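6 March 2023

Back from the bathroom showroom and my feet are killing me! I told myself I'd only go in for a tap washer and a look at the sale rail, and of course I stayed until my parking ran out. The old bath at home has had that rust patch by the drain since before December, and I've been putting a bath mat over it and pretending. Well, no more pretending. I've got a budget now (1,702 dollars, every cent of it from the jar and the tax refund) and a tape measure that lives in my coat pocket.
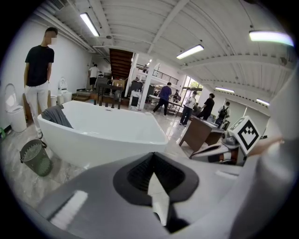

Freestanding tubs are what I keep dreaming about, even though our bathroom is only big enough if the laundry hamper moves out to the hall. I'd been leaning toward the Mutico, then I read up on the Erkau last night and changed my mind, then changed it back over breakfast. Seeing a white one out on the floor with the gray cloth hung over one end helped more than any catalog, as I could finally picture my own towel there and my book going soggy next to it. I want one of those dark green mesh wastebaskets too - so much nicer than the cracked bucket we've got. The toilets I walked right past. Ours flushes, that's good enough for me.

Measured everything again when I got home. The wall under the window is 53 inches, so anything longer has to sit the other way round, and then the door bumps it. I drew it on the back of an envelope five times and it still bumps. Taking the door off and hanging it to open outward might do it, but that's 600 dollars with the painting, and there goes the nice faucet.
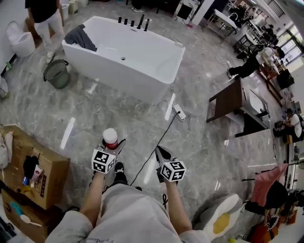

Do I really need the faucet on the rim of the tub? I don't think I do, seeing as the pipes already come up by the wall and a plain wall spout would cost me less.

Going to sleep on it. I also have to call about getting the old one hauled away, and find out if the stairs are wide enough - and I never did buy the tap washer.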